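Category: Student Work > Project Reports > Social Studies

Who uses the shared study room, and when?
Project report by Sinéad Ó Riain and Tadhg Ní Bhriain

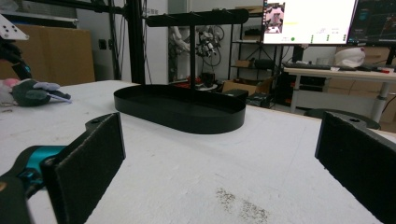

Scuffs, faint stains and dark specks on a white tabletop.

Background

The Koster Room is the main place on our campus where students can work without booking. It has 40 seats and is open from eight in the morning until nine at night. Last year the student newsletter, Starnari, printed several letters saying it was always full. The building office told us they thought it was half empty most of the time. We wanted to find out which was closer to the truth, and whether the answer changed with the time of day.

We also wanted to know why students pick this room when there is a library five minutes away. Our tutor suggested we keep the two questions apart in the report, so they have their own sections below.

Method

We did seat counts for four weeks, starting at the beginning of November. Each weekday one of us walked through the room at 9.00, 11.00, 13.00, 15.00, 17.00 and 19.00, which gave us six counts a day. We wrote down how many seats had a person in them and how many had only a bag or coat. We counted these separately and called the second kind "held" seats.

In the third week we handed out a short questionnaire. It asked how often people came, how long they stayed, what they mostly did there and what they would change. We got 110 back. A few had the last page left blank and we used the parts that had been filled in.

We did not record names or courses. A notice on the door explained the project and gave our email address.

Results: seat use

The room was quiet at 9.00 on every day we counted. It filled up during the morning, and the 13.00 count was the highest of the day in all four weeks. By 17.00 most people had gone. The 19.00 count was low except in the last week, when two large modules had coursework due.

Held seats were the main surprise. At 13.00 they made up a large share of the seats that looked taken. Somebody coming in to find a place at lunchtime would have seen a full room, although plenty of the chairs had nobody in them. We think both the letters and the building office had a point — it depends on when you look and what you count as full.

The tables by the windows filled first. The long table near the printer was nearly always last, even when it had the only free sockets.

Results: questionnaire

Most people said they came more than once a week. The usual stay was between one and two hours. The most common reason for choosing the room over the library was being allowed to talk, followed by being allowed to eat. Several people wrote that they went to the library for reading and came to the Koster Room for group work.

The answers to "what would you change?" were mixed. More sockets came top. After that came cleaner tables, less bag-holding and a warmer room in the mornings. Some wanted a quiet corner and some said that any quiet rule would put them off coming at all, so we have not made a suggestion on this.

Problems with the method

Our counts were two hours apart, so we could not tell how long a seat had been held. A bag could belong to someone at the vending machine or someone in a lecture. We missed the 15.00 count twice in the second week through a timetable clash and left those gaps in the table.

The questionnaire only reached people who were already in the room. Students who had given up trying to find a seat are not in our results. If we did this again we would leave copies in the canteen as well.

Suggestions

We would like the building office to try a sign asking people not to hold a seat for longer than 30 minutes over lunch. It would cost very little. The counts could be repeated afterwards, using the same form, to see if the number of held seats went down.

We also suggest moving one of the extension blocks from the printer table to the window side. The blank count form and the questionnaire are in Appendix A, and the full table of counts is in Appendix B.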